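Shared bench, two-arm cell: what should a start-of-run check cover?

Community help > Robots and automation > Safety and good practice

Posted by Ferhat Karabulut

We run a two-arm manipulator at a fixed table. The job at present is hanging mugs on a wooden mug tree, with other household items left on the table as clutter. Three people share the setup over a day and each has a different idea of what must be checked before a run. One starts from whatever position the arms were left in. One clears the whole table each time. I do a bit of both, depending on how late it is.

I want one written rule that all three of us will follow. The arms are slow and the loads are light, but the grippers are pointed and the wrist cables stand proud of the arms. Our local risk assessment covers the guarding and the stop button and says nothing on table layout or cables. The state I would like to treat as a valid start is as follows. 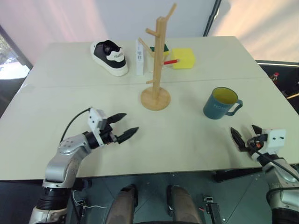

Proposed start state: both grippers empty, mug upright on the table, no mug on the stand.

Specific points I am unsure of:

Should clutter positions be fixed, or only the zone they may sit in?

Is a visual check of the wrist cables enough?

At what point in a run does it become unsafe to reach in and move an item by hand?

The control software is Flinier, if that matters. Speed is capped at 190 mm/s at the tool.

Posted by Polák

Taking your points in order.

Clutter. Fix the zone and leave the positions free. Your table has a seam running across it, so use that as the boundary: loose items go on the strip behind it, the item to be handled goes in front. A line that is already on the table needs no tape and will not be moved by the next person. Anything tall should be recorded in the log, as it can foul the forearm on a sideways move even when the fingers clear it.

Cables. A visual check is not enough. Both of your wrists carry a black cable in an open loop. Run each arm through its full wrist range at low speed with the table clear and watch whether the loop goes tight or can catch on the bracket. Do this once per shift and after any work on the wrist. We log it against arm hours and replace the cable at 500, whatever its condition.

Reaching in. Our rule is that hands stay out from the moment the arms are enabled. There is no grace period for an item that has been knocked over. Stop, disable, wait for the status light, then reach. We time the full sequence at 60 seconds including the restart, and people do complain about it.

The stage where the rule tends to be broken is first contact with the mug, when an operator sees a poor approach and wants to nudge the mug a few millimetres. 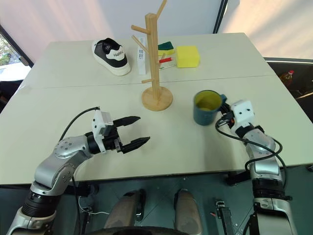
Minimum wording for the rule sheet

1. Both grippers empty and open before enabling.
2. Loose items behind the seam. Task item in front, upright.
3. Wrist cables exercised this shift and signed for.
4. No hands past the near edge of the table while the arms are enabled.
5. If the approach is poor, let it fail or stop it. Do not correct the item by hand.
6. Log the run number, operator and reason for any stop.

Item 6 gets skipped. Of our last 113 stops, nearly 60 had no reason entered, and those are of no use when you come to review the rule.

Posted by Firkus

We just clear the table every time. Takes a minute.

Posted by Plosa

Clearing the table does not suit a task where the clutter is part of the test. I would go with Polák's list, with one change. Item 1 should say which arm is active. If only one arm is doing the work, the other needs a defined park position – written down as joint values, so that "out of the way" means the same thing to all three of you.

Check also that your speed cap applies in manual mode. On our controller it was set for automatic only, and the manual limit was a separate entry on another page. I can't speak for Flinier.

Posted by Ferhat Karabulut

Thanks. The manual limit was a separate entry here too and had been left at the default. Now set to match. I have adopted the six items with the park position added to item 1, and will review the stop log in May.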